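Tadmont 0.9 is out, and it finally copes with bedrooms

August 27, 2020

Okay, I've been waiting to write this one! Tadmont, the grasp planning tool that Xiaoyan Jin and Peninah Were look after, got its new release this morning, and I've already had it open longer than I should have.

The big change is in how it handles soft stuff. The old planner picked two contact points and then stuck with them all the way in, fine for a mug, hopeless for a pillow. The new one keeps re-scoring the grasp while the fingers are closing – 25 times a second on my very average desktop – and it drops a plan if the cloth bunches up somewhere it didn't expect.

Blurry frames are handled differently too. Version 0.8 threw them out, and Peninah told me that on bedding clips she was losing some 80 frames per clip that way (ouch). Now they stay in with a lower weight, so the tracker doesn't lose its place every time the gripper speeds up.

There's also a fisheye model built in, so you can skip the undistort step, plus 19 bug fixes, one of them mine. The config format changed again, sorry, so run the migrate script before you load any old projects – I didn't, and spent my lunch break putting things back.

Bedding and knitwear, both from the gripper's side:

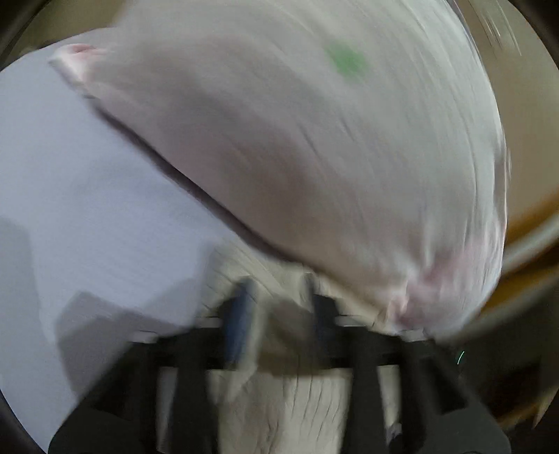
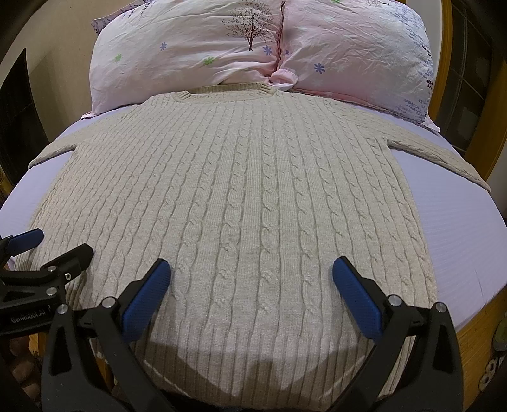

What's next

Hendrik Prins is working on sleeves. He wants the planner to tell a sleeve from the body of a sweater before it picks a grasp, and he's hoping to have a test build up in October. I'll post when I've tried it.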